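Ticket 134: Upload stalls on large attachments
Product: Urna file portal
Reported by: Havitz front office
Assigned to: Junaid Jatoi
Status: Pending customer

Problem
Image files over 800 KB stop at 17 percent and time out after 600 seconds. Smaller files go through. Same result in two browsers.

Step 1. Cleared cache, signed out and back in. No change.

Step 2. Uploaded two test files from the Arnov office line. Both completed.

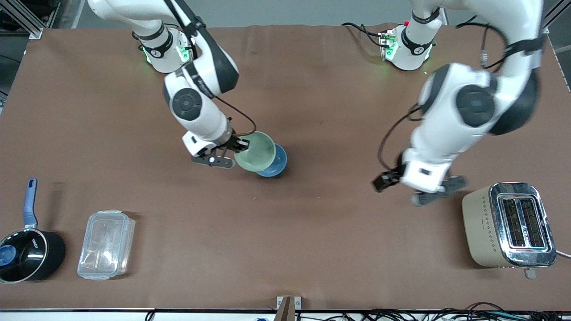 Bowl on a tabletop, both pictures.

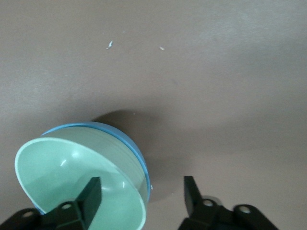 Step 3. Repeated the upload from the Havitz line. Stalled at the same point. The fault follows the network and the account is fine.

Step 4. Asked Zerouali to check the proxy for a request size limit. Waiting on the config export.

Workaround: send large files over the guest network until the proxy is checked.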